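Presse > Mitteilungen > Vorführungen

September, Redaktion: Leokadia Olszewski

Guvis in Doltville: Handgreifer vorgeführt, Nutzen offen

Guvis hat in Doltville seinen Handgreifer gezeigt. 38 Gäste kamen, angemeldet waren 50. Ob das Gerät im Betrieb Zeit spart, ließ sich in 60 Minuten nicht klären. Belastbare Zahlen legte Igor Głowacki nicht vor, er kündigte sie an. Das tat er schon in Stirville.

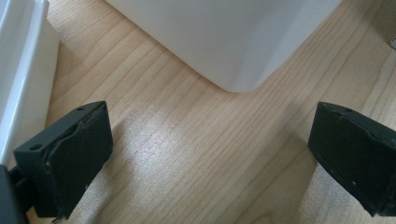 Bartosz Kaczorowski wandte ein, eine Vorführung am Tisch sage wenig über eine Schicht im Lager, und fragte nach der Ausfallquote. Die Antwort steht aus.

Weitere Meldungen
Piątek verschiebt Testreihe
Rückblick Stirville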